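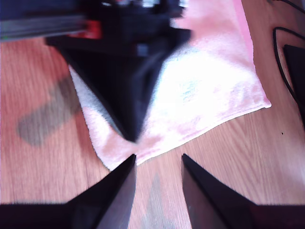

One guest of the Brannigan guest house wrote in to ask why bath linen is spread out on a table before it is folded. The Rornon linen service replies that a flat towel shows its corners and edges clearly. This one is pale pink and white, on a wooden tabletop.

Towel Folding at Morkberg: Gallery
Posted 10 Dec 2021

The Morkberg linen room supplies 40 guest rooms and keeps 300 terry-cloth towels in use. The gallery presents the folding table and the standard applied to bath linen.
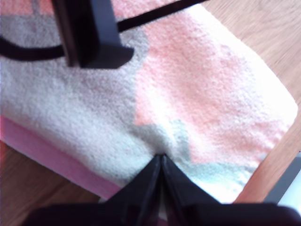

Readers have suggested rolling as a way to save shelf space, and the service will consider the proposal in December. Folded terry cloth, with patches of pink and grey on cream and a brighter pink layer along the fold.

Towels are stored in stacks of 3. Linen inquiries: Room 1041.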